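Parcel returns firm Zoderora brings in sorting robots, keeps opening by hand

GRATHAM - Returns handler Zoderora has switched on two sorting arms at its Gratham depot, and the people who used to do the sorting are now mostly opening boxes.

The arms went live in October after a six week trial. They pick returned goods off a belt, read the code and drop them in the right cage. Software by Petridis. Opening is still done by hand at the tables, where staff cut or pull the tape, check what's inside and put it on the belt.

"Too many kinds of tape, too many kinds of box," said depot manager Marlene Teixeira. "We looked at a machine for it. Not yet."

No layoffs so far. Some 30 people work at the site and Teixeira said all of them have been offered the same hours through spring. Shifts stay at 8 hours but workers now swap tables every two, a change the staff asked for after complaints about sore wrists.

Not everyone is happy. Jailson Frota, a sorter before the change, said he misses walking the floor. "Now I stand. The belt is always hungry, you feel it." He did say the heavy lifting is gone, wich he doesn't miss.

Fiifi Mensah, who speaks for the workers, wants the pace of the belt put in writing before any more arms arive. Talks are due to start next month. Teixeira said she was open to it but gave no figure.

A second Zoderora site, at Ekus, could get the same setup next year. No decision yet.

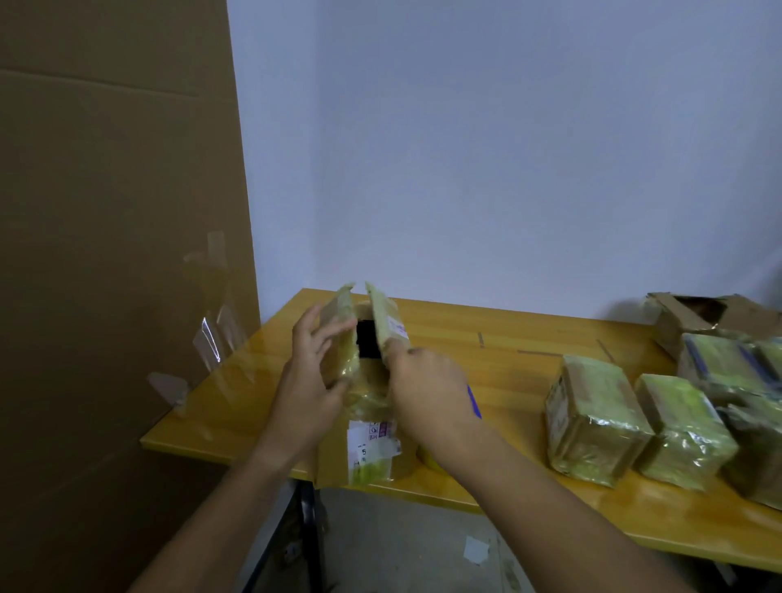

A taped parcel is opened by hand.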